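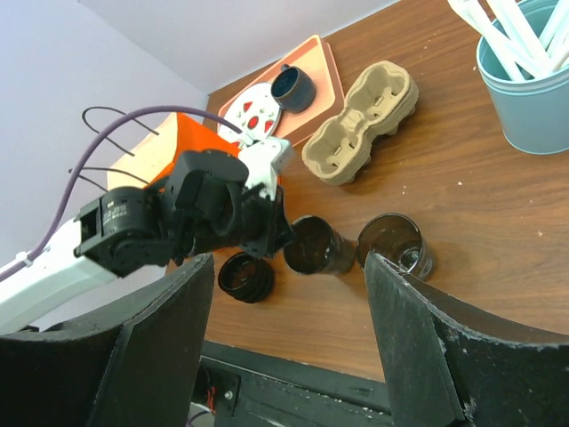
Home | Diary | Build log | Parts | Links

1/20/26
Posted by Ngaio Whitcombe

Table clearing task again, both arms on the leader rig. We logged 138 episodes before the break and kept all but seven. Six of those were operator error on my side, mostly closing early on glassware lying on its side. The seventh was a dropped packet on the left wrist stream, which the Kiani script flagged and skipped.

Foam on the fingers is wearing through at the inner edge. Grip on smooth cylinders is still acceptable at the current torque limit, but I have noted it in the parts book and asked Senden for a price on the denser grade. The grey stuff from June compressed too much and threw the gripper zero out.

After the break we moved to the paper food tray. Both grippers work over the one opening, so the approach order matters. I have the left arm settle at the rim first and the right go in second. Reversing it gave two near collisions at the wrist and I stopped there. The moulded-pulp carrier is the awkward item – it flexes at the waist, and the grasp point that works on one cell is no good on the other.
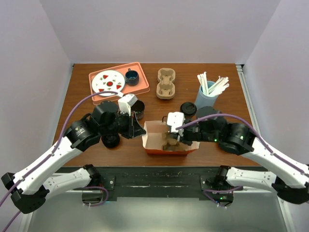

Eamon Mac an tSaoi thinks the fixed approach order will hurt us at the Cukov round, where the judges set the start positions, and wants at least a third of the data recorded right arm first at half speed. I said the wrist clearance has to be sorted before that. He has agreed to re-measure it.

Running total for the club is 314 episodes, 177 of them usable for training under the Wurkholm labelling rules. Still to do: relabel the tray set, recalibrate the right wrist colour balance, back up the drive.

Contact the club | © Ngaio Whitcombe | Back to top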